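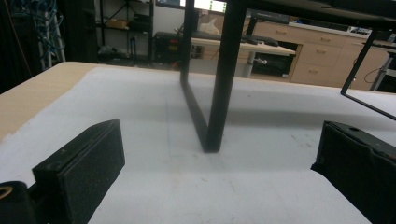
Martti Peltonen writes: the pads on my left gripper were changed in March and already it lets things slip when I close it slowly. The right one is fine. Do I change the pads again, or is there something else to look at first?

Look at something else first. Pads that slip soon after a change are usually dirty or badly seated, and a pair that only slips on a slow close often has one finger sitting a little proud of the other. Clean both faces, then do the paper test described further down this page. Order new pads only if the paper test is good and the slip is still there.

Search the help pages Go

Table cell and hand-held grippers: setting up, upkeep and repair
Last changed Jun 27, 2020

What does this page cover?

The two hand-held grippers, their fingers and foam pads, the cables, and the table with its sheet. It applies to all Gisitero table cells. The recording software has its own page. Faults inside the gripper body are not covered, and the body should not be opened on site.

In what order should a cell be switched on?

Computers first, then grippers, then the recording program. If the grippers are powered before the computers have finished starting, one side may be missing from the list. Unplug that side at the computer end, wait for the list to clear, and plug it in again. Do not pull the plug at the gripper end. That socket is small and is the most expensive part to replace.

How do I zero the grippers?

Hold each gripper with the jaws fully open and nothing between them. Press zero in the program. Close the jaws gently until the pads touch, and press zero again. Do the left, then the right. The open reading should come out at 968 counts or higher. A lower reading means the jaws were not fully open, or dirt has got into the slide. Brush the slide out and repeat. Do not oil it; oil reaches the foam within a few sessions and the foam cannot be saved.

How often is zeroing needed?

At the start of each session and after any work on the fingers. Also after a drop, whether or not anything looks bent. 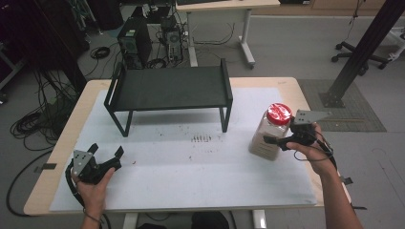 Abrehet Degefa

How should the cables run?

Each gripper cable should leave the hand in one easy curve and reach the floor without crossing the table top. Check this standing in the working position with both arms stretched to the far edge of the table. If a cable pulls tight at any point in that reach, the slack is being held somewhere below. It has most often been caught by a table foot or a chair caster. A loop hanging under the wrist is acceptable so long as it stays clear of the jaws. Spare length is coiled on the floor behind the table and tied loosely. Do not tape a cable to the forearm. We tried it at Britness and had two sockets pulled out in one month.

Which objects should be used to check a new set-up?

One object with a hard, smooth side and one that can be gripped by a narrow edge. A jar with a screw lid does well for the first, and a riser shelf for the second. Grip the jar on its straight side, lift it clear of the sheet, hold it, put it down. Then take the shelf by one leg and slide it a short way. If the jar turns in the jaws as it is lifted, the pads are not meeting squarely. If the shelf leg slips out forwards, look for wear at the finger tips.

Do not put anything heavy in the jar for the first lift.

What is the paper test?

Cut a strip of ordinary office paper as wide as the pad. Close the jaws on it lightly and pull. Repeat at the tip, the middle and the root of the finger. The pull should feel the same in all three places. If the strip comes away easily at the tip and drags at the root, the finger is leaning outwards. Loosen its mounting screws by a quarter turn, close the jaws firmly so that the pads bring the fingers into line, and tighten with the jaws still closed. Repeat the test. If two attempts make no difference the finger is bent and must be replaced.

A strip that drags on one side of the pad only means that the foam has been stuck down crooked. Moving the finger will not cure that.

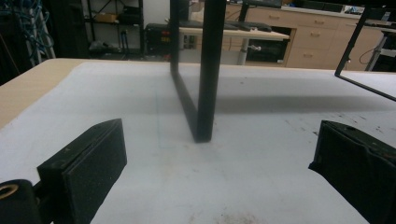

How do I know when a pad is worn out?

Pad life depends far more on what is gripped than on hours. On our own cell the last set went for 219 sessions, and the set before it for 70, the difference being a month of work with sharp-edged metal parts. Judge by the surface. Dust alone is no reason to change a pad: the light specks on the right-hand finger here are a cleaning job, and the few scuffs near its upper edge are only something to keep an eye on. A pad is worn out when the texture has gone flat over the area that does the gripping, when a corner lifts, or when the finger can be felt through the foam under a thumbnail.

How are pads cleaned?

With the sticky side of low-tack tape, pressed on and lifted straight off. Use a fresh piece each time. If dirt remains, wipe with a cloth barely damp with water and leave the jaws open until the foam is dry. Alcohol softens the glue. Compressed air drives dust deeper in and should not be used on the pads, though it is fine for the slide.

How are pads changed?

Switch off the gripper and take the finger off the mount. Peel the old foam from the root end. Rub the remaining glue off with a thumb or a plastic scraper, and do not use a blade. Lay the new pad against the root edge first and roll it down towards the tip without stretching it. Clamp it against something flat for 36 hours before use. Shorter times have been reported to work, but every lifted corner we have had was on a pad put into use early.

Change both pads of a gripper together. A new pad facing an old one will fail the paper test.

Which foam should I buy?

Flolance sheet in the thin grade, with the glue already on the back. The thick grade fits the finger but stops the jaws closing fully, and the closed zero will be wrong. Other foams have not been tested here. One sheet cuts over 36 pads if the long side of the pad is laid across the sheet.

Does the white sheet on the table need to be changed?

When it tears, or when it no longer lies flat. Smudges and pen lines do not matter unless the people who use your recordings have asked for a clean surface. Crumbs and grit do matter, as they are picked up by the pads. Brush the sheet before every session, working away from the operator, and look under anything that has been standing on it. If a sheet is changed part way through a job, write that down in the log along with the session number.

Fix the new sheet flat to the table and leave a strip of bare wood showing at the back edge. It gives you something to line up against if the sheet shifts.

One gripper keeps dropping out of the list. What now?

Swap the two cables at the computer end. If the fault moves to the other side, the port is at fault. If it stays with the same gripper, swap the cables at the gripper end, carefully, and see which it follows. Replace the cable if it follows the cable. If it stays with the gripper after both swaps, send the gripper back.

Can I fit a left finger on the right gripper?

The fingers are the same part. Once a finger has been used, though, the foam takes a set from its partner, so move them in pairs.

What should I send with a gripper that is going back?

The log pages for the last ten sessions, the open and closed zero readings for both sides, and the fingers that were on it when the fault appeared. Leave those fingers fitted. Pack the gripper with the jaws closed on a folded cloth and put the cable in a separate bag. Write the cell number on the outside of the box.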